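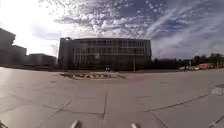

Gazeta de Conska, ano de 1871, volume encadernado com 117 números

Referência: RAL-3136
Secção: Periódicos antigos / Século XIX / Volumes encadernados
Preço: 3,136 €
Disponibilidade: um exemplar

Descrição

Volume encadernado da Gazeta de Conska, jornal bissemanal impresso na oficina Faris, com 117 números correspondentes ao período de janeiro de 1871 até ao final do mesmo ano civil. Cada número é composto por quatro páginas em fólio, a quatro colunas, com suplementos ocasionais de duas páginas. Os suplementos encontram-se encadernados imediatamente a seguir ao número a que pertencem e não entram na contagem.

O conteúdo é o habitual na imprensa regional da época: editais, movimento marítimo, preços de cereais, correspondência do estrangeiro, anúncios de leilões e folhetim no rodapé da primeira página. As notícias de Paris ocupam parte substancial dos números de janeiro a junho, com o armistício, a proclamação da Comuna e a sua queda em maio. A informação chegava por correio e, mais raramente, por telegrama; o desfasamento entre o acontecimento e a publicação vai de poucos dias a mais de duas semanas. Os despachos telegráficos figuram na terceira página, sob rubrica própria, em corpo menor.

Dos números com interesse individual destacam-se:

N.º 7: relato do bombardeamento de Paris, coluna e meia na segunda página.
N.º 12: texto das condições do armistício, incompleto, com continuação no n.º 13.
N.º 26: primeira menção à Comuna. Título corrido, sem destaque tipográfico.
N.º 44: suplemento com a lista de assinantes, duas páginas.
N.º 90: notícia do grande incêndio de Chicago, segunda página, meia coluna.

Características físicas

Formato: fólio
Papel: trapo nos números 1 a 60; a partir do n.º 61, papel de composição mista, ligeiramente mais fino e mais escurecido
Encadernação: meia pele castanha com cantos, pastas revestidas a papel marmoreado, lombada com cinco nervos
Rótulo: pele preta, título e ano a dourado, com falha na última letra
Guardas: posteriores, provavelmente da reencadernação
Ilustrações: vinheta no cabeçalho; pequenas gravuras em madeira nos anúncios

Estado de conservação

Bom para o tipo de publicação. Charneira anterior aberta em 20 mm junto à coifa superior, sem perda de solidez. Desgaste nos cantos. Miolo com acidez marginal a partir do n.º 61, sem fragilidade ao manuseamento normal. Mancha de água antiga na margem inferior dos números 31 a 35, sem atingir o texto. O n.º 58 tem um recorte na quarta página, com perda de um anúncio. O n.º 102 apresenta rasgão restaurado com papel japonês. Aparo da encadernação um pouco justo à cabeça; a data do n.º 19 está tocada. Carimbo fiscal na primeira página da maior parte dos números. Não foram detetados insetos nem vestígios recentes de fungos.

Colação

Conferido número a número. A numeração impressa salta do 71 para o 73 por erro tipográfico; as datas são consecutivas e não há falta. O último número tem, por isso, o algarismo 118 impresso no cabeçalho.

Proveniência

Ex-líbris da Coleção Sarantis na guarda anterior, com cota manuscrita a tinta. Adquirido pela Raltoris em lote, juntamente com os anos de 1869 e 1874, vendidos em separado. Documentação de compra disponível para consulta.

Números avulsos

O volume não será desmembrado. Para exemplares soltos do mesmo título, consultar a referência RAL-200, que reúne duplicados de 1872 e 1873 sem encadernação.

Autenticidade

Original de época. Acompanha certificado assinado com a referência do artigo e a colação acima. Não se trata de fac-símile nem de reimpressão comemorativa.

Expedição

Envio em caixa rígida de cartão canelado duplo, com o volume envolto em papel sem ácido. Seguro pelo valor total incluído no preço. Peso embalado superior ao limite do correio normal; a expedição faz-se por transportadora, com assinatura na entrega. Para destinos fora da União Europeia pode ser exigida licença de exportação, cujo prazo não depende da Raltoris.

Devoluções

Aceites no prazo de 20 dias após a receção, no mesmo estado e na embalagem original. Pedidos de imagens adicionais de páginas específicas devem indicar o número e a página; há um máximo de seis por pedido.

Artigos relacionados

Gazeta de Conska, 1869, volume encadernado, falta um número
Gazeta de Conska, 1874, primeiro semestre, brochado
Almanaque Faris para 1872, capa em papel azul
Caixa de conservação em fólio, cartão sem ácido, 200 folhas

Ficha revista em 2 de outubro de 2024.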